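Rurkitz Workrooms – Monthly Safety Check, Room 9
Date: July 5, 2022
Area: sorting and folding table

1. Table top fixed and does not move when pushed. OK
Comment: I pushed from both sides. The board stays in its place.

2. Surface clean, no splinters. OK, with remark
Comment: There is a thin diagonal mark on the left part. I cannot feel it with the finger, so it will not catch the fabric. Please try to wipe it before the next check.
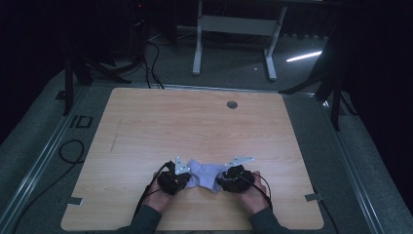
Item 2: light wood-grain table top, lavender sock being handled.

3. Cable hole in the table top. OK
Comment: The rim sits flat. Small socks should be kept away from the hole – 2 were lost there in November.

4. Cables near the table. To be improved
Comment: One black cable lies in a loose loop on the grey carpet, to the left of the board. It must be tied. Weltix has clips for this, we need 12 pieces.

5. Carpet under the board. OK
Comment: No lifted corners found.

6. Socks and small textiles checked for pins and labels before folding. OK
Comment: The Mercado bags still arrive with paper labels inside. I wrote this also last time.

Next check: same table, after the cable is tied.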